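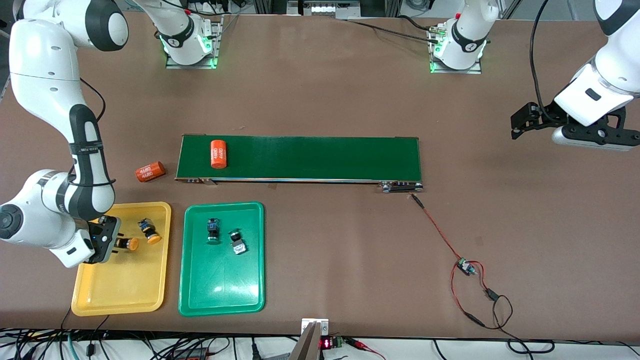
Gaétan McKinnon trouve que je prends le problème à l'envers : si les gens ne disent rien dans un entretien de départ, m'a-t-il écrit en marge de la première version, c'est que la décision de se taire a été prise des mois plus tôt, et aucun formulaire n'y changera grand-chose.

Figure 2. Pince à deux doigts au-dessus d'un plateau jaune contenant de petites pièces cylindriques.

RH et organisation > Articles > Départs volontaires > Section 4

4. Ce que les entretiens de départ laissent de côté

Je lui donne raison à moitié, et cette section est un peu ma réponse. Quand j'ai commencé à dépouiller les comptes rendus d'Ulley et de Drorkmont, je pensais tomber sur des griefs assez francs (on s'en va, on n'a plus rien à perdre, on vide son sac). J'ai lu 465 comptes rendus, presque tous le soir, et ce qui m'a frappé, c'est la politesse ! Les mêmes tournures reviennent d'un service à l'autre : « nouvelle opportunité », « rapprochement familial », « envie d'autre chose ». Je ne dis pas que c'est faux. Je dis qu'avec ça un employeur ne peut pas faire grand-chose, et qu'un chercheur non plus.

4.1 Le motif coché et le motif raconté

Le formulaire d'Ulley, hérité de l'ancien logiciel Statico, demande de cocher un seul motif dans une liste déroulante. J'ai passé pas mal de temps à me plaindre de cette liste auprès de mes collègues, alors autant le faire aussi par écrit : elle mélange des causes (la rémunération, les horaires) et des destinations (études, concurrent, retraite). Une personne qui part chez un concurrent pour être mieux payée doit donc choisir, et rien dans les consignes ne lui dit comment. À Drorkmont, le champ est libre. On y gagne en nuance, on y perd en comparabilité, et j'ai recodé l'ensemble à la main avec la grille Duda, présentée à la section 2.

Pour 14 personnes, j'ai pu obtenir un second entretien, mené par moi, au téléphone, plusieurs mois après le départ. L'échantillon est minuscule et je n'en tire aucune proportion. Mais j'y ai entendu des choses absentes du premier compte rendu : un changement de supérieur mal vécu, une promesse d'augmentation faite à l'oral puis oubliée, une demande d'aménagement d'horaire restée sans réponse. Une ancienne gestionnaire de paie m'a expliqué qu'elle avait coché « projet personnel » pour pouvoir rentrer chez elle plus vite. Je la comprends très bien.

4.2 Qui pose les questions

Gordon Bouchard m'avait prévenu dès la lecture du protocole que je sous-estimais ce point, et il avait vu juste. Chez Ulley, c'est le supérieur direct qui conduit l'entretien, souvent entre deux réunions ; la convocation type prévoit 20 minutes, remise du badge comprise. Comment voulez-vous dire du mal de votre chef à votre chef, avec en plus un certificat de travail à récupérer ? Chez Drorkmont, l'entretien revient au service du personnel. Les réponses y sont plus longues, avec davantage d'exemples précis. Attention tout de même : les deux entreprises diffèrent par bien d'autres côtés, la taille des équipes et l'ancienneté entre autres, et je ne peux pas isoler l'effet de l'interlocuteur.

Il y a aussi la question des références. Plusieurs de mes interlocuteurs craignaient qu'une remarque trop vive les suive chez l'employeur suivant. Je n'ai rien trouvé dans les dossiers qui montre que ce soit arrivé, mais la crainte suffit à orienter la réponse - et le formulaire ne dit nulle part qui lira le compte rendu, ni combien de temps il sera gardé.

4.3 Les comptes rendus non signés

J'ai mis à part 19 comptes rendus que la personne partante n'a pas signés. J'hésitais à les exclure. Gaétan McKinnon plaidait pour les garder, au motif qu'un refus de signer est déjà une information, ce que je veux bien admettre quand il s'agit d'un refus. Or les dossiers ne permettent pas de distinguer un refus d'un simple oubli. Je les ai donc laissés dans le corpus pour la lecture qualitative et retirés des tableaux croisés de la section 5. On peut contester ce choix, j'en ai moi-même changé deux fois en cours de route.

Reste l'objection du début, celle de la décision de se taire prise bien avant. Pour la traiter correctement, il faudrait suivre les mêmes personnes pendant leur contrat, avec des entretiens réguliers, et comparer avec ce qu'elles disent en partant. Je n'ai pas ces données. Drorkmont a ouvert la porte à une petite collecte de ce genre à partir de novembre, sous réserve de l'accord écrit des salariés, et la grille sera révisée d'ici là pour séparer enfin les causes des destinations.

Contact : secrétariat de rédaction | © Tous droits réservés | Haut de page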